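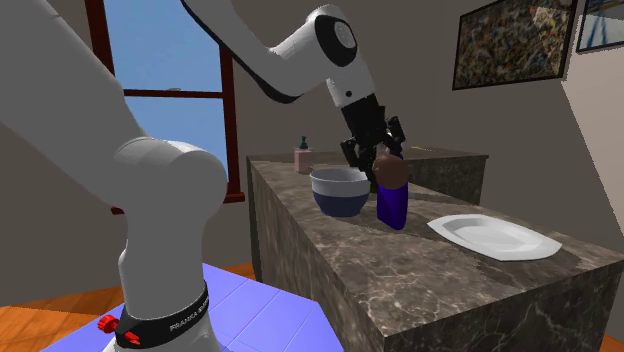

Chapitre 7
Règles de conduite d'un essai de manipulation en environnement simulé

Objectifs du chapitre
À l'issue de ce chapitre, l'étudiant sera en mesure de rédiger une fiche d'essai conforme, de distinguer une règle de sécurité d'une règle de reproductibilité et d'évaluer la portée d'un résultat obtenu en simulation.

7.1 Pourquoi normaliser un essai simulé

Un bras qui évolue dans une cuisine de synthèse ne blesse personne et ne casse aucune vaisselle. On a longtemps tiré argument de ce fait pour dispenser les essais simulés des obligations qui s'appliquent en cellule réelle. Cette pratique est aujourd'hui abandonnée dans la plupart des laboratoires, y compris dans les établissements partenaires du présent manuel. Un contrôleur mis au point sans limite de vitesse ni zone interdite transporte ces lacunes avec lui le jour où il est chargé sur une machine physique.

Le guide interne de Visirero, dont la première édition a été rédigée sous la direction de Wanpen Sombatkul, pose à cet égard un principe simple : toute contrainte exigible sur le poste réel est déclarée dans la simulation avant le premier essai. Sont notamment concernés l'effort de serrage, la hauteur de dégagement au-dessus du plan de travail et la distance minimale entre le poignet et les objets voisins. Une contrainte non déclarée est réputée absente, et l'essai ne peut être invoqué dans un dossier de conformité.

La saisie d'une bouteille au-dessus d'un plan de marbre, entre un bol et une assiette, illustre la difficulté. La pince doit maintenir l'objet à faible hauteur sans que la trajectoire du poignet n'empiète sur l'espace des objets voisins. Le critère de réussite doit donc porter sur l'ensemble du plan de travail. Un objet déplacé par inadvertance constitue un écart, même lorsque la bouteille atteint la position demandée.

7.2 La fiche d'essai

La fiche d'essai accompagne chaque série et comporte les rubriques suivantes :

1. Identification du modèle de bras, de la pince et de la version du simulateur.

2. Inventaire des objets présents, y compris ceux que la tâche ne mobilise pas. Un distributeur de savon placé à l'écart y figure au même titre que le bol à saisir.

3. Position et orientation des points de vue. Lorsqu'un objet est partiellement masqué par l'avant-bras ou par un autre objet, le masquage est consigné.

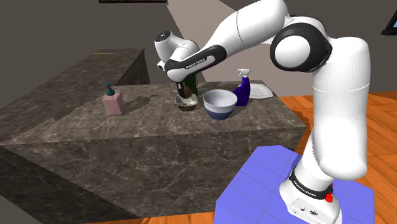
4. Critère de réussite, rédigé avant l'essai et non modifiable après celui-ci.

5. Conditions d'arrêt, avec le seuil retenu pour chacune.

6. Nom de l'opérateur et nom du relecteur, qui sont obligatoirement deux personnes distinctes.

7.3 Étude de cas : la série Zeddale

La série Zeddale comprend 547 essais de rangement. Lors de la relecture, Tassanee Chaimongkol a relevé 17 fiches dont le critère de réussite avait été reformulé après exécution. Ces essais ont été retirés du décompte, puis repris sous un nouveau numéro. Les fiches d'origine ont été conservées en annexe, conformément à la règle selon laquelle un essai écarté demeure consultable.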